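桌面守则第2版：一份写给桌子的规矩

Avholm 协作单元通讯 · 规程与惯例

拖了大半年的《共享工作台桌面守则》第2版终于生效。第1版只有一页，贴在门后，门常年开着，于是它一直面对着墙。读过的人不多，违反的人也就谈不上故意。新版长到了六页，贴在门的另一面，这算是本次修订里最见成效的一条改动。

先说来历。Gotia 项目进场以后，几条机械臂开始共用同一张桌子，而桌子本来还有别的用处：拧螺丝，放零件，偶尔放饭盒。旧守则写的是“工作台应保持整洁”，措辞优美，不可执行。什么叫整洁，调试的人和打扫的人看法不同，夹爪没有看法，它碰到什么就是什么。工单1629号就是这么来的。那张工单的标题叫“物体识别异常”，查了两天，结论是桌上多了一件不在任务清单里的东西，识别本身挺正常，异常的是桌子。

Walczak 那边的同行在联合评审会上说得更直接：你们的风险评估写得很全，写到了断电、写到了网络延迟、写到了地震，唯独没写有人把东西放下以后走开。会议纪要把这句话归在“一般性意见”里，我们觉得归得太轻了。
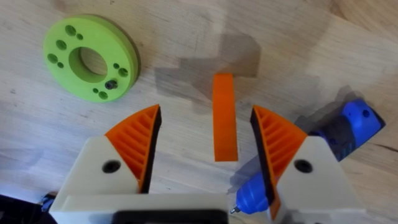
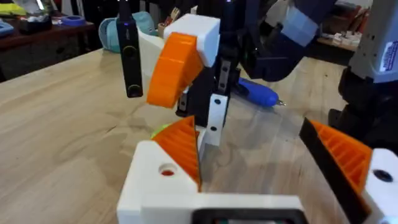

新版第三条讲的是“非任务物品”，也是评审时吵得最久的一条。草案的写法是：臂上电期间，桌面只准放任务清单上的物品，其余一律移走。反对的人说，清单要是这么神圣，每换一次工件就得先填一张表，干脆请机械臂来填。最后的折中办法是允许非任务物品留在桌上，但必须登记、必须有固定位置，并且带尖头的要写明尖头朝哪边。两张图里都有的那把蓝色手持工具就适用这一款：细细一根金属头露在外面，机身直接躺在木桌面上，工具要不要留、留在哪里、头朝哪里，按第2版都得落到纸面。有人问，如果它本来就是任务物品呢？那就更简单，写进清单，照样要注明朝向。守则对工具没有偏见，对没写下来的工具有一点。

第四条是关于夹爪张开量的。很多人调夹爪像调门锁，能塞进去就行。新条文要求接近目标时，两指之间要留出看得见的余量，左右都要有，余量只在一边的不算。余量具体多少，由各任务自己定，写进任务单。我们没有给统一数字，理由是上一次给统一数字的时候，大家花在论证该数字不适用于自己的时间，超过了调参数的时间。唯一的硬要求是：改了指尖、换了衬垫，余量要重新核对，别拿旧指尖的数去管新指尖。第一张图里那块橙色小件立在两指之间，黑色衬条离它两侧都还空着，评审组挑剔了一上午，对这个姿态倒没提出意见，只有一位同事表示橙色的手指去夹橙色的块，配色上缺乏戒备。这条意见后来居然也写进了附录，叫“建议任务物品与末端执行器颜色有可区分性”，属于推荐性条款，读作：最好听，不听也拿你没办法。

第五条管两条臂同桌。旧守则默认一张桌子一条臂，像旧式餐桌礼仪默认一人一副刀叉。现在的情况是另一副夹爪可能就悬在对面，离桌面不高，旁边还垂着别的设备。新条文要求每个任务开始前，由操作者划定各自的工作区和一块公共区，公共区同一时刻只归一方，进去之前要拿到许可，出来之后要交还。软件里已经有互锁，守则仍要求口头确认一遍。写代码的同事对此颇为受伤，认为这是对互锁的不信任。起草人答复说，是对昨晚刚改过的互锁不信任，请勿对号入座。

顺带提醒，垂挂物也算占用空间。凡是悬在桌面上方的支架、线缆、指示器，都按其最低点登记高度，摆动的按摆动范围登记。过去登记表上只有长和宽两栏，等于假定所有麻烦都是平的。

第六条是人的部分。臂使能期间，人员与公共区边界保持600毫米以上，手不进入；需要进入的，先停、再确认、再伸手。条文只有一行，讨论时间却最短，大概因为大家都同意，也大概因为大家都觉得说的是别人。手动示教时另有规定，见附录二，限速、使能开关、第二人在场，一样不少。第二人在场的意思是看着桌子，在场看手机的按缺席处理。

附录一是开工前检查表。初稿列得极长，Vetmont 的试点小组试用一周后退了回来，附言只有一句：填完表，班次也差不多了。现行版本压成了一面纸，包括任务物品与清单核对、非任务物品登记、指尖与衬垫外观、紧固件有没有松动、桌面阴影对相机的影响、急停是否在手边。阴影这一项有人笑过，觉得连影子都要管，未免管得太宽。笑的人后来调过一次下午四点的任务，现在是这一项最坚定的拥护者。

检查表必须当场填。所谓当场，是指站在桌子旁边填，不是下班前坐在椅子上一口气填完五天的。审核时很容易看出区别，同一支笔、同一种斜度、连错别字都一致的五张表，我们已经收藏了一套，暂不公开展出。

再说说守则管不到的地方。它不规定桌子用什么材质，不规定夹爪打印成什么颜色，也不规定背景里的架子上能放什么。架子上的东西只要掉不进工作区，就归各组自己的审美负责。有读者来信希望把架子也纳入整顿，信写得恳切，我们转给了该读者自己的组。

执行方面，新版试行到十二月，期间违反第三至第五条的只记录、不通报；违反第六条的当场停机，没有试行期。每个工作台配一本纸质登记簿，电子版随后上线，“随后”二字沿用了 Gotia 项目组的一贯用法。偏离条款可以申请，申请书限1000字以内，附一张桌面布局草图。此前收到过一份十一页的申请，论述为何本组情况特殊，图倒是没有附，退回的理由就写在图那一栏里。

修改意见请投到门边的意见盒，或发到规程信箱，注明条款号。只写“太严”或“太松”的意见本期各收到若干，已互相抵消。下一期讲末端执行器更换后的重新标定记录该保存多久，目前的两种主张是“一年”和“找得到为止”，欢迎补充第三种。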